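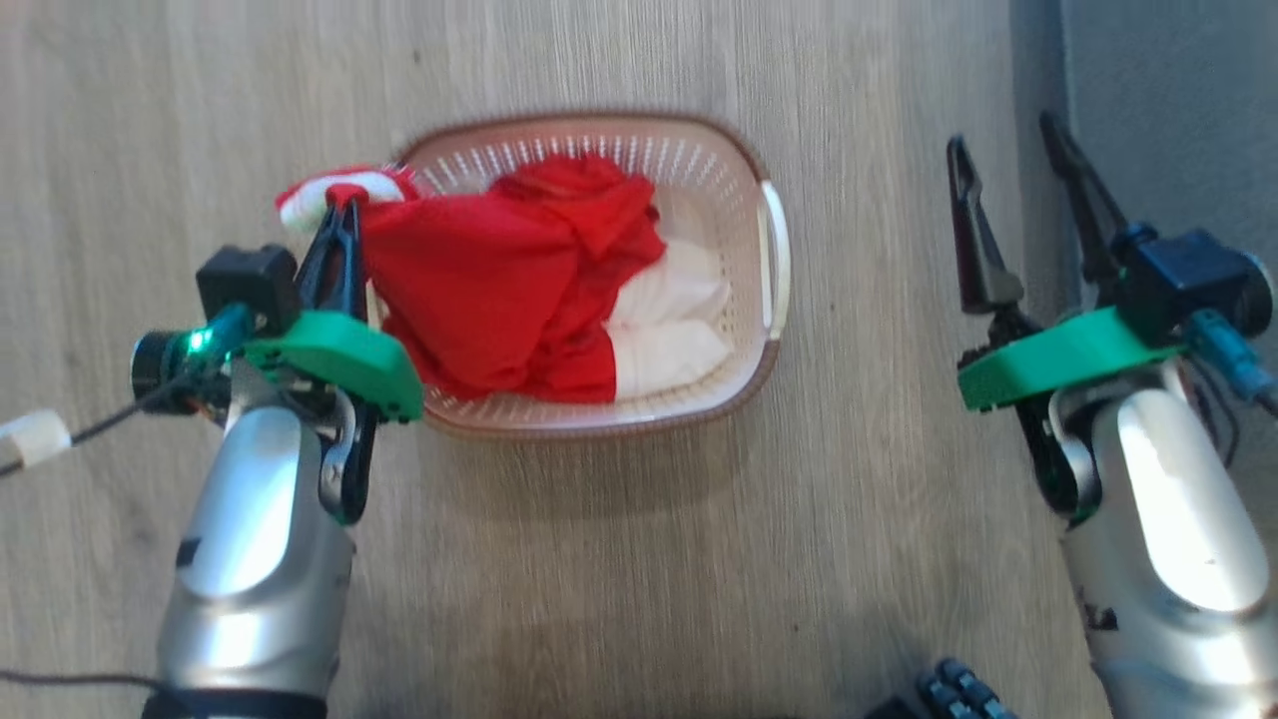

Die Bügelstube

Als ich die Bügelstube von Hermine Rainer zum ersten Mal betrat, konnte ich auf Deutsch bis hundert zählen und das Wort für Regen sagen. Es war im Februar, und draußen regnete es auch wirklich, so dass ich das Wort gleich verwenden konnte. Frau Rainer schaute auf meine Schuhe und sagte etwas, das ich nicht verstand. Ich habe trotzdem genickt. Später wusste ich, dass sie gefragt hatte, ob ich immer so spät komme.

Die Stube lag im Erdgeschoss eines Hauses, in dem oben ein Zahnarzt arbeitete. Wenn er bohrte, hörten wir es durch die Decke, und Frau Rainer machte dann das Radio lauter. Sie besaß zwei Bügeltische, eine Heißmangel der Firma Drellonier, die älter war als ich, und ein Heft mit kariertem Papier. In dieses Heft schrieb sie jedes Hemd, jede Tischdecke und jeden Kissenbezug, der durch unsere Hände ging. Für die Kunden hatte sie keine Namen in dem Heft, sie hatte Nummern. Der Zahnarzt war die Nummer 29. Die höchste Nummer war 462, obwohl längst nicht mehr so viele Leute zu uns kamen. Viele waren gestorben oder weggezogen, oder sie hatten sich Hemden gekauft, die man nicht bügeln muss. Ihre Nummern gab Frau Rainer nicht weiter.

»Eine Nummer ist kein Stuhl im Kino«, sagte sie. Das habe ich mir damals aufgeschrieben, um es zu Hause nachzuschlagen, aber im Wörterbuch stand natürlich nur der Stuhl.

Ich lernte bei ihr die Sprache über die Wäsche. Zuerst kamen die Dinge: der Kragen, die Manschette, die Knopfleiste. Dann kamen die Tätigkeiten: einsprengen, glattziehen, umschlagen. Sehr lange konnte ich über ein Hemd genauer sprechen als über mich selbst. Als mich eine Frau an der Haltestelle fragte, wie es mir geht, sagte ich: »Ein wenig zerknittert.« Sie lachte so herzlich, dass ich beschloss, den Satz zu behalten.

In der Stube roch es nach Dampf und nach der Stärke, die Frau Rainer selber kochte. Um vier Uhr am Nachmittag stellte sie das Eisen hochkant, wischte sich die Hände ab und holte zwei Tassen. Sie trank den Kaffee im Stehen. Ich durfte sitzen, denn ich war nach ihrer Meinung zu dünn für diese Arbeit.

Von der Nummer 4 erfuhr ich erst im zweiten Winter. Ich suchte im Regal eine Rolle Packpapier und fand ganz hinten ein Paket, fest verschnürt, mit einem kleinen Zettel. Auf dem Zettel stand nur die Vier. Das Papier war an den Kanten schon braun geworden.

»Soll das zu jemandem gehen?«, fragte ich.

Frau Rainer bügelte weiter. Sie bügelte die Spitze eines Kragens, und die Spitze eines Kragens war bei ihr eine Sache, in der man sie nicht stören durfte. Ich wartete also.

»Das holt der Teixeira ab«, sagte sie endlich.

»Wann?«

»Er hat gesagt, am Abend.«

Ich habe dann nicht mehr gefragt. Aber am Abend, als ich den Boden gewischt hatte, blieb sie auf einmal an der Tür stehen, schon im Mantel, und erzählte es mir doch. Teixeira war Koch auf einem Schiff gewesen, auf der Pondby, die zwischen dem Hafen und den Inseln fuhr. Er brachte seine weißen Jacken immer selber und faltete sie auf, um ihr die Flecken zu zeigen, wie man einem Arzt eine Wunde zeigt. Er sprach das Deutsche so wie ich, sagte sie, mit den Verben an der falschen Stelle. Einmal hat er sie gefragt, ob sie mitfahren möchte, nur hin und zurück, es gäbe am Sonnendeck Stühle und eine Fischsuppe. Sie hatte gesagt, dass sie am Nachmittag noch die Tischwäsche vom Hotel Lunard habe. Das war auch wahr. Er sagte, gut, dann holt er die Jacken am Abend.

»Und dann?«, fragte ich.

»Dann war die Tischwäsche fertig«, sagte sie.
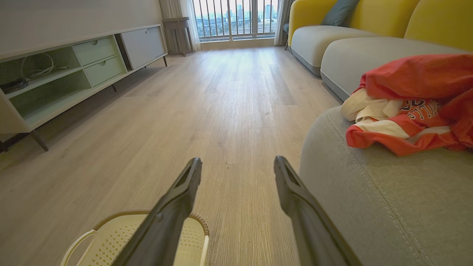

In jener Nacht lag ich lange wach und stellte die Sätze um, die sie zu mir gesagt hatte. Ich tat das damals oft. Ich legte das Verb nach vorne und wieder nach hinten und wartete, ob sich der Sinn veränderte. Er hatte gesagt, am Abend. Am Abend, hatte er gesagt. Es blieb jedes Mal derselbe Abend, und ich wusste nicht einmal, in welchem Jahr er gewesen war.

Am nächsten Morgen war ich vor ihr da. Ich hatte inzwischen einen Schlüssel. Ich heizte die Mangel vor, legte die Laken für die Pension bereit und tat so, als ob ich das Regal nicht sehen würde. Frau Rainer kam, hängte den Mantel auf und tat dasselbe. So arbeiteten wir bis zum Mittag, und oben bohrte die Nummer 29.

Nach dem Essen nahm sie das Paket herunter. Sie schnitt die Schnur nicht durch, sie öffnete den Knoten mit den Fingernägeln, was lange dauerte. In dem Papier lagen die Jacken, sauber aufeinander, und an den Falten hatten sie gelbe Linien bekommen. Sie strich mit dem Handrücken darüber. Ich dachte, jetzt wird sie weinen, und ich suchte schon nach einem Wort, das ich dann sagen könnte. Alle Wörter, die mir kamen, waren für Hemden.

»Die sind schlecht gebügelt«, sagte Frau Rainer. »Schau dir das an. Am Ärmel eine doppelte Falte. Ich muss es eilig gehabt haben.«

Wir haben die Jacken eingeweicht, gewaschen und in der Stube aufgehängt, und am Tag darauf hat sie sie noch einmal gebügelt, jede so langsam, dass ich in der Zeit drei Tischdecken schaffte. Die gelben Linien gingen nicht ganz heraus. Als sie fertig war, wollte ich das neue Papier von der Rolle reißen. Sie schüttelte den Kopf.

»Wie weit ist es zum Hafen?«, fragte sie.

Ich sagte, mit der Straßenbahn sei es eine halbe Stunde. Sie wusste das besser als ich, sie wohnte ja seit ihrer Geburt in der Stadt. Aber sie ließ mich den ganzen Satz zu Ende sprechen, mit dem Konjunktiv, auf den ich stolz war.

Die Pondby fuhr nicht mehr. Das sagte uns ein junger Mann am Schalter, der zuerst in seinem Computer und dann in einer Mappe nachschaute. Es gab jetzt ein anderes Schiff auf derselben Strecke, es fuhr um vier. Frau Rainer stand vor ihm, die Jacken über dem Arm, und fragte, ob es dort auch eine Fischsuppe gibt.

»Würstel«, sagte der junge Mann. »Und Toast.«

Sie überlegte. Hinter uns wartete eine Familie mit Fahrrädern, und das kleinste Kind fragte laut, warum die alte Frau so viele Jacken hat. Frau Rainer drehte sich zu ihm um und antwortete, dass sie einem Koch gehören. Dann legte sie das Geld hin, für zwei Personen, hin und zurück. Auf meiner Fahrkarte stand die Nummer 951. Ich habe sie noch, sie liegt in meinem alten Wörterbuch bei dem Buchstaben K.

An Deck war es sehr kalt. Wir setzten uns auf die Seite, wo kein Wind war, und Frau Rainer zog sich nach einiger Zeit eine der Jacken über den Mantel. Sie war ihr in den Schultern zu breit. Die Ärmel schlug sie um, zweimal, ganz gerade. Ich bekam auch eine.

»An der Manschette fehlt ein Knopf«, sagte ich.

»Das weiß ich«, sagte sie. »Den hätte ich ihm an dem Abend noch angenäht.«

Das Schiff machte Lärm und legte ab. Sie fragte mich, wie man bei mir zu Hause zum Meer sagt, und ich sagte es ihr. Sie sprach es nach, mit der Betonung auf der falschen Silbe, und ich habe es nicht verbessert. Eine Möwe ging vor uns auf und ab. Dann holte ich uns zwei Kaffee, und Frau Rainer trank ihren im Sitzen.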